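Sports sponsorship at club level: what a small firm gets for its money

Student project report, second draft. Business and sport module.

Why this topic
Wanted to look at local firms that put money into amateur sport. Picked Etmont, a women's badminton club two bus rides from campus, and its sponsor Fastent, who sell tents and awnings. Deal is 1000 pounds a season plus kit bags. Question was simple enough: does the sponsor get anything back, and does the player?

What I did
Two long interviews, one short one by phone, and a paper survey handed out at a home match in June. Also went through the club newsletter back issues, which took ages as half of them are stapled in the wrong order.
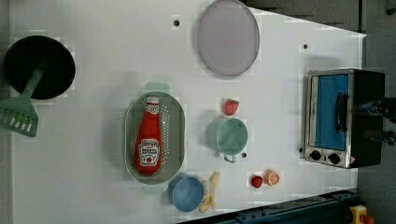 Gareth Ackroyd thought the survey asked the wrong thing. People at a match will always say they noticed the logo, he wrote on my first draft, you need to ask them which logo. Fair point. I changed question 4 and ran it again at the next match. Fewer people named Fastent than had ticked "yes, I noticed the sponsor" first time round. Quite a few named Cellen, who stopped backing the club 2 seasons ago. Old shirts still get worn to training, so that probably explains it.

Where the money goes
Most of it is travel. Hall hire comes next, 600 pounds of the total, then shuttlecocks, which cost more than I expected. Entry fees for the county events come out of whatever is left. Nothing goes to players directly. One player said she'd paid for her own restringing all season and hadn't known she could ask.

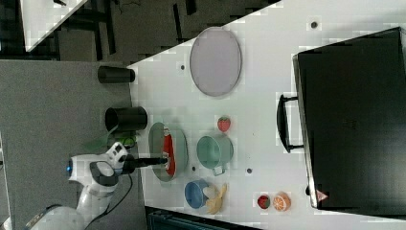

What the sponsor said
Fastent did not track anything. No code, no leaflet, no question on the order form. They like seeing the name in the paper and they like getting invited to the end of season dinner. Asked if they'd renew, the answer was "yes, I should think so", and that was before anyone mentioned results. I had a whole section planned on return on investment and had to cut it becuase there was nothing to put in.

I did try the local paper. Match reports carry the club name, the sponsor is only mentioned when the club sends in its own copy.
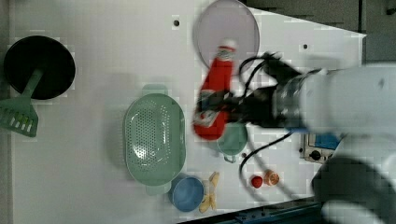

Shadi Khalaf, reading the same pages, said the players' side was too thin and that one season tells you very little. Also wanted to know why Paquette turned the club down. I asked. They back a running club already and only do one at a time. Should of asked that at the start.

Problems
Sample is small. Both matches were at home, both were wins, so the mood was good. Lost a page of notes from the phone interview and wrote it up from memory the same evening.
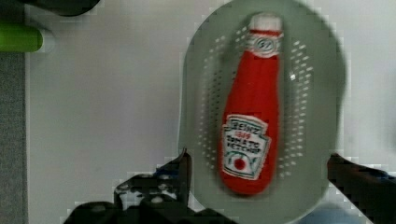 Still to do
Second interview with the club secretary. Tidy the tables. Check the hall hire figure against the invoice, not the newsletter. References need putting in the right order.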